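Umotley grid slip

The Umotley grid slip is a fault of two-armed table robots, first reported in April by Seul-gi Yeom at the Plurnard workshop. The arm sets an object down one taped square away from its target – the software still records a success. In 989 logged placements the fault occurred 29 times, mostly with heavy racks. Cadi Gwilliam traced it to a late wrist camera signal. The usual remedy is to stop both arms and calibrate again. 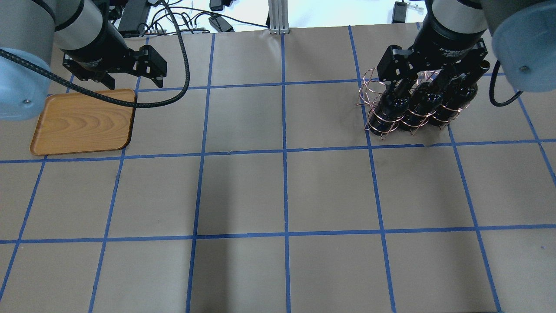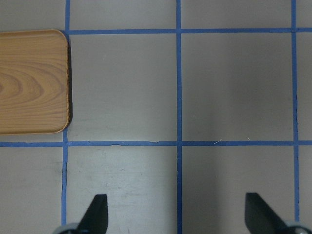 Tray on the taped grid, seen in both views; the bottle rack is in the first only.

Comments (2)

Sqalli: We had the same fault on Monday.

Bravileo: Which delay is safe?

This site uses cookies. Accept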